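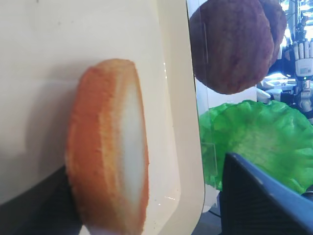
Home Talks Notes Workshops Contact

Stand It Up: notes for the counter layout talk
By Mavis Rosenthal
January 2021

Hi everybody, thanks for coming. (Wait for people to sit. Put the water somewhere you won't knock it over, Mavis.)

I want to talk about burger counters, and mostly about the foot and a half of space right in front of whoever is building the burger. I've been fussing over that little strip for years and I still love it! People will spend months picking out a grill and then give the cheese whatever corner is left.

Start with the stack. Anybody who has worked a lunch line knows the stack. You have a pile of cheese slices lying flat, and you want one, and you get three. Or you get one and a half, and the other half stays behind, and now you're peeling with your fingernails while somebody watches you through the glass. Tomato is worse because it slides. Lettuce I'll get to later.

Story: the Britska counter. Skip if we're running behind. Thierry Deschamps had me in last August to look at his lunch line, and he was sure the problem was the toaster. We stood there through the whole rush and the toaster was fine. It was the flat pile. Every single order, the person on build stopped, bent over, picked at the pile, straightened up, and went on. Thierry does 457 burgers on a good day, so picture that little stop happening every time. (Do the bending-over bit here. It got a laugh at Plirnus.)

So stand it up! I know it sounds silly. We file paper upright, we keep records upright, we put toast in a rack, and then we lay cheese down flat and wonder why it sticks. Once a slice is on its edge you have two faces and a top to grab, and you can come at it from the side without touching its neighbor.

Take questions on drying out here, they'll come anyway. My answer is to put out less and refill more. I'd sooner walk to the fridge one extra time than throw away a curled slice.

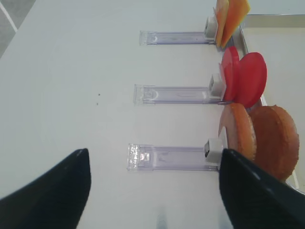
Three clear holders on a white table, each with a small white clip at the right end. Orange pieces up top, red discs in the middle.

Okay, spacing. I like a holder with a long flat foot, and I like the feet parallel with a good gap between them. The gap is for your knuckles. If you only remember one thing from me today, let it be knuckles (say it slowly, it's a funny word). When Aitana Aguirre and I first tried a layout like this we jammed everything together to save room, and every time one of us reached for the red we bumped the orange. We pulled them apart by a hand's width and the bumping stopped. We lost some table and neither of us missed it.

Clear is nice too. I went back and forth on that. Clear holders show every smudge, and Mio Hoshino, who cleans more of these than I do, would like me to please recommend white. But with clear you see the color first, and color is how people pick when they're moving fast. They aren't reading labels. They go orange, red, done.

Put your pieces in the same spot every time. The order itself I'm not strict about. I go from the far side toward me in the order I build, so my hand keeps coming home. Ánh Cù does it the other way around and is faster than I am, so what do I know.

Patties and breaded things get their own area. I feel strongly about this one. Crumbs travel! A breaded patty sheds on anything you set beside it, and then you're wiping crumbs off a tomato. Give the breaded ones a tray with a real wall and a rounded rim. The wall is something to lean a piece against, and the rounded rim is much kinder to a cloth than a sharp corner. If you can get a clear panel between that and your plain patties, even better, you can still see what's left over there without leaning.

Cost. Somebody always asks. The refit at Greden came to 1,210 dollars with the holders, the trays and a new table, and the table ate most of it. You can try the idea with a toast rack and a cutting board this afternoon, please do, and write to me about it.

Lettuce! I said I'd get to it. I have no answer. It won't stand up, it won't lie down, it goes in a tub. If you've solved lettuce, come find me at the coffee.

(If there's time, do the blindfold reach with someone from the front row. Ask first if they mind getting tomato on their sleeve. Hand out the layout sheets at the end, since last time I gave them out early and everybody read instead of listening.)

Shares 457 Comments 2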